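Do simulated demos count towards anything, or am I kidding myself?

Posted by brirna_bench

I help run a small hobby automation group and we've been trying to get an arm to do a drawing job: pick up a pen, bring it over a board, make a set of marks, put the pen back. We have 2 real arms, neither of them good, and one of those is in bits more often than it isn't. So for the last while I've been collecting all the examples in simulation, driving the arm by hand with a controller and saving each run.

I've got 386 runs saved. I trained on the lot over a couple of evenings in August and the result in the simulator looks decent enough. On the real arm it's hopeless. It goes to more or less the right place and then either stabs the board or waves about in the air above it as if the board were an inch higher.

Everything I read says "collect more data". I'm a bit fed up with that as an answer because it's the answer to every question anyone asks. Before I spend another month of evenings with a controller in my lap I'd like to know:

Is there a point where more simulated examples stop helping? Does it matter that all 386 were driven by me? And is it worth paying for one of those ready-made sets? Zostby sell one with pens and markers in it and it isn't cheap.

I'm using the Arriaga scene pack for the surroundings, if that makes any difference. No special reason, it came with the tool.

Posted by gantry_gremlin

More data. 386 is nothing. Get to a few thousand and turn all the randomisation on (lighting, textures, table height, the lot) and it'll sort itself out. Worked for me with a block stacking job. Don't overthink it.

Posted by slowloris77

I'd be careful with the answer above. Stacking blocks and touching a pen to a surface are very different jobs. If you're a few millimetres out when you let go of a block, it drops and lands and everyone claps. A few millimetres out with a pen and you've either drawn nothing or bent the nib. I've seen people quote stacking results as though they carried over to everything else, and I've stopped believing them until I see the arm do it.

Your fault sounds like height. Before you record a single new run, go and measure the real board and the real table and compare them with what's in the simulator. Then measure the pen where it sits in the gripper. I'd bet a modest sum that it's held further up or further down in one than in the other. If the model learnt that the tip is so far below the fingers, and in your workshop it isn't, a thousand more runs will teach it the same wrong thing with greater confidence.

On whether it matters that you drove them all: yes, a bit, but less than people make out. What matters more is whether you threw away the bad ones. I keep hearing that failed runs should always go in the bin. I don't agree. If you came down crooked, noticed, backed off and tried again, keep it. That's the only place the model will ever see what to do when things are going wrong. Bin the ones where you gave up or sneezed.

As for the Zostby set, ask them which gripper it was recorded with and how the pen was held. If they can't tell you, keep your money.

Posted by zustitthorpe_shed

I've been through this exact job, pen and board, and made most of the mistakes, so take it as one person's experience and no more than that. We ended up with 607 simulated runs. I then recorded 10 on the real arm, more or less out of spite, to prove they'd make no odds. They made more difference than the last couple of hundred simulated ones put together. I don't have a tidy explanation and I distrust people who offer one. I can only say that's how it went on our bench, with our arm, which has a wobble in the elbow that no simulator is ever going to know about.

Some things I'd look at in your shoes.

Where the pen starts. Go back through your saved runs and look only at the first second of each. If the pen is always in the same spot at the same angle, you haven't got 386 examples. You've got one example with a lot of hand tremor. Mine were nearly that bad.

Clutter. I was very sniffy about this for a long time. The tool we used fills the table with odds and ends by default and I used to strip them all out so that I could see what I was doing. Then on the real bench there was a mug and a screwdriver next to the board and the arm made straight for the screwdriver. Now I leave the bits in and move them between runs. My usual layout for the drawing job has a few red bars and some pale blocks over to the left, and a thin orange stick close by the board on the right, so there's something long and thin that isn't the pen. 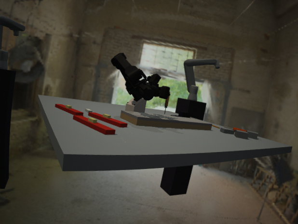
The stick was the useful one, I think, though I never ran it properly with and without, so please don't quote me. The blocks may have done nothing whatsoever. Plenty of what gets passed round as good practice has never been tested by the person passing it round, and that includes me.

Backgrounds. You mention Arriaga. They're nice to look at and I wouldn't pay extra for them. Old brick, big windows, very atmospheric, and if your camera is pointing down at the board the model hardly sees any of it. Where it does matter is light. If every run has the light coming from one side then the shadow of the pen always falls the same way, and I strongly suspect ours had learnt to judge its height from the shadow. We swapped the lamp on the real bench to the other side and it went to pieces. Try that before you do anything else, it takes five minutes and costs nothing.

Slow down near the board. I was driving the arm at one speed all the way through because it felt smooth. The last bit of the descent went by in hardly any time at all, so there was almost nothing recorded of the part that counts. I now creep the last bit and don't care if it looks clumsy.

I'd also say keep back a chunk of runs that you never train on, and don't be kind to yourself when you score them. "Looks decent enough" is doing a lot of work in your post. Does the mark end up on the board, where you wanted it, yes or no? Write that down for each go. We had a version everyone in the room thought was lovely and it missed more than it hit.

The first reply isn't wrong that randomising helps. It's just that turning everything on at once means you won't know what helped, and you might make the task so hard that it learns nothing. Table height first, then pen position in the grip, then light.

Posted by brirna_bench

Thanks both. Measured the board last night and it's thicker on the bench than in the simulator, so slowloris77 may be collecting on that bet. The lamp test I haven't dared do yet. I'll leave the Zostby set alone for now.

Related threads
Gripper slips on round barrels, any cheap fixes?
How many real runs before you trust it?
Brirna controller drops out halfway through a recording
Is randomising textures a waste of an evening?
Keeping or binning failed demos
Second-hand arms: what to check before you buy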